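Keeping Cell 4 Alive: Setup and Care of a Tabletop Pick-and-Place Station

Final project report, Powell Automation Lab
Submitted in June

1. What we were asked to do

The assignment sheet said to "document and improve the readiness of one work cell." We picked Cell 4 on the grounds that it was closest to the door. This turned out to be its best feature. It had been through several semesters of students before us, each of whom left behind a settings file and no explanation of it.

The cell is a small arm on a bolted base, a Vamesach parallel gripper, a wrist camera on a printed bracket, and a gray work surface marked out with blue tape. A Udis controller sits on the shelf underneath, where it is easy to kick. The tasks are simple: pick something up, put it on or take it off a tray, go home. Our job was to get the cell to the point where somebody could walk in, power it up, and trust it within one lab period.

2. Condition at the start

We ran the standard pick routine 105 times before touching anything, so that we would have something to compare against. It failed 66 times. We had planned to write a paragraph on the subtle causes of error, but the camera bracket was held on by one screw out of four, and that used up most of the subtlety.

Other things on the list from the first inspection:

Wrist camera cable pulled tight whenever joint five went past its middle position.
Gripper pads shiny with wear, left one more than right.
Stored camera calibration made with a bracket that is no longer on the robot.
Tape grid lifting at the ends.
Controller log full of error 1206, which the Udis manual describes as "see supplier."

3. Mechanical work

The bracket came off, got cleaned, and went back on with four screws and thread locker. We tightened them in a cross pattern and drew a paint line across each head onto the bracket, so a loose screw shows up as a broken line. Checking it takes a few seconds. We have each been caught skipping it.

The cable was a longer story. There was plenty of slack, all of it zip-tied in a neat coil at the shoulder where it did no good. We cut the ties, moved the slack up to the wrist, and put a soft strap at the elbow. Then we jogged every joint to both ends of its range by hand, slowly, with one of us watching the cable and another on the stop button. Error 1206 went away after that. Our best guess is that the connector was being tugged at full reach, but we did not prove it, and the supplier has yet to be seen.

New gripper pads are a Sarosard silicone sheet cut with a box knife. The first pair came out different lengths. The second pair is on the robot.

4. The work surface

The tape does two jobs. It gives the operator a quick idea of where things go, and it gives the camera something with a clear edge to look at during a position check. It was never laid down with a ruler, as far as we can tell, and we argued for a whole afternoon about whether to pull it up and do it properly. We left it. The check compares the current view of the crossing against a saved view of the same crossing, so the lines do not have to be square. They have to stay put. We pressed down the loose ends and wrote "do not straighten" on the cell sheet, knowing exactly the sort of person that is aimed at.

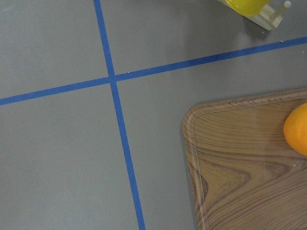 Trays are worse than tape because they move. A tray that slides a little between runs looks to the software like a robot that has gone out of calibration, and we spent two lab periods recalibrating a robot that was fine. The cure was a strip of rubber shelf liner under the tray. It cost less than the coffee we drank while failing to think of it.

Crumbs also matter more than we expected. Small pale specks on the surface were sometimes picked up by the object finder as very small objects, and the arm would set off toward one with complete confidence. We raised the minimum object size in the settings and added a wipe-down to the start routine. Either would probably do – we don't trust ourselves with the second one alone.

5. Start routine

This is what is now taped inside the cabinet door.

Wipe the surface with a dry cloth.
Check the paint lines on the bracket screws.
Look at both gripper pads. Replace as a pair.
Power the controller, wait for the green light, then enable the arm.
Jog the wrist through its range and watch the cable.
Go to the check pose and compare the tape crossing with the saved view.
Run one pick at half speed with a hand near the stop.

If the check fails, look at the bracket and the tray before you recalibrate. We put this in capitals on the door.

6. What is left

We ran out of semester before repeating the full set of picks with the new pads, so there is no "after" number to put beside the "before" one. Our advisor has pointed this out. The shorter runs we did went well enough that we stopped standing behind the chair.

Round objects still give trouble near the edge of the tray, where the rim gets in the way of the lower finger. A steeper approach angle helps but brings the camera bracket close to the surface. A shorter bracket is drawn up and saved in the project folder under "bracket_final_2," next to "bracket_final," which does not fit.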